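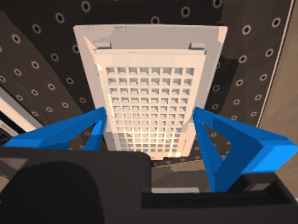 Posted in July by the Jotton Weekender

Search this site Go

I'd been meaning to go to the Medrano pottery open day for years, and this time I finally got myself on the early bus. It leaves Jotton at 8.15 and drops you at the bottom of the lane, and then it's a proper uphill walk (wear decent shoes!) past a field of very nosy sheep.

Entry was £2, paid into a biscuit tin at the gate, and that got you a tour of the works plus a go in the clay room. I went straight in on the first tour. The building started out as a tile works and you can still see old Medrano tiles all the way up the staircase, mostly greens and a lovely mustardy one I'd happily have in my own kitchen. Our guide had worked there most of her life and talked nonstop, which suited me fine.

The bit I liked best was the glaze store. They have 200 test tiles hung up on nails, each with a number scratched in the back, and she let us take them down and turn them over. One of them, a sort of stormy blue, went wrong in the kiln years ago and they've been trying to get it again ever since. I could have stayed in there all morning but there was another group waiting behind us.

The big kiln was off for the day so we could stick our heads in. It takes 90 dinner plates at a go, and much longer to cool down than I'd have guessed. After that it was the clay room, where I made a pinch pot with a serious lean. They fire them for you and you pick yours up in a fortnight.

Lunch was from the Gomow bakery van in the yard: cheese and leek pasty, very hot, very good, and a queue to match. The seconds shop next door had the Endier range at half price, so I came away with two bowls and a butter dish with a tiny chip in the lid. I carried them home on my lap on the 3.40 bus, wrapped in my cardigan.

Parking is in the lower field if you're driving, and dogs are fine in the yard but not indoors.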